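Machines and real chores: are we there yet?

hk_workbench
I keep a small repair shop and my nephew says that in a few years a robot will do my sorting and my washing-up also. I am not so sure. He sent me two renders from a simulator, with the arm at work over a little stand on a table.
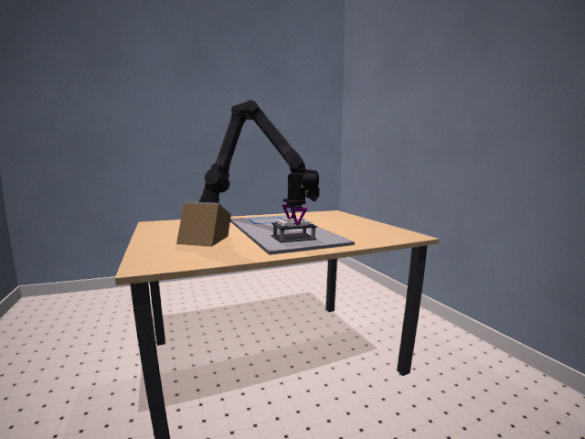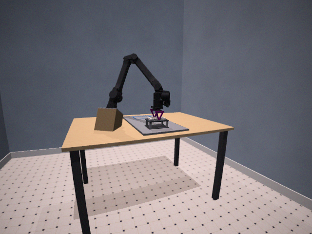 Trareo Newsletter, Issue 227, p. 5

The newsletter article next to them (written by Sum-yee Lam) says that picking up small parts is "close to solved". My question is, solved for whom? In my shop the parts are never waiting on a stand.

volex_fan
I think you are too strict. Everybody starts with one piece and one gripper. First it must learn to hold, then you can give it the messy drawer.

tamsin_e
Tamsin Ellery, I read the same issue. Lam also writes that they ran 358 attempts in the simulator, but I did not find how many on a real table. For me this is the weak point. Tiles and walls are easy to draw, friction is difficult.

volex_fan
But simulation is cheap! If it drops the part 300 times, who cares. You can not do that with a customer's watch.

hk_workbench
Yes, this I accept. But please show me it can fold one towel - then I will buy.

owusu_repairs
We tried a Rorkix arm in our shop for 3 months. For putting the same bracket in the same place it was good, better than me after lunch. When the supplier changed the bag, we had to teach it again from the beginning. So shop-floor work, yes, some of it. Household, I say no.

tamsin_e
How long did the new teaching take?

owusu_repairs
Two afternoons. My colleague will say one, but he went home early.

volex_fan
Two afternoons is not much. I still disagree with your "no" for the house.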